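Notes on the Drideck grasp planner, wrist camera only. Short thread, mostly about the perception side.
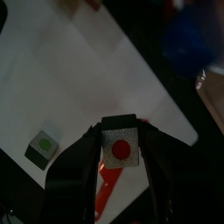

The planner used to take the cube pose once, before the approach, and run open loop from there. With the wrist camera I can re-estimate on every control tick, so now I do.

Cubes are identified by the colored dot on the face. Segment in HSV, fit an ellipse, take the center and tilt from the fit. Red and green separate fine even in dim light. The dark sides give me nothing - edges vanish into shadow.

Fingers go through a fixed mask. Before that, highlights on the finger rims were leaking into the edge detector and pulling the pose toward the gripper.

Replayed 3,000 logged frames against the new estimator. 284 had no valid ellipse. Most of those were late in the approach, with a fingertip over part of the dot.

For those the filter coasts on the last velocity for up to 6 ticks, then the planner backs off and retries. Max 2 retries, then it returns an error to the caller.

Araba Kyei asked why not a learned detector. Latency. The Brilis branch has one and it misses the tick deadline on our board.

Hạnh Âu is reviewing the mask code. Merge planned for June. Still open: the retry logic doesn't check for a neighboring cube before it backs off.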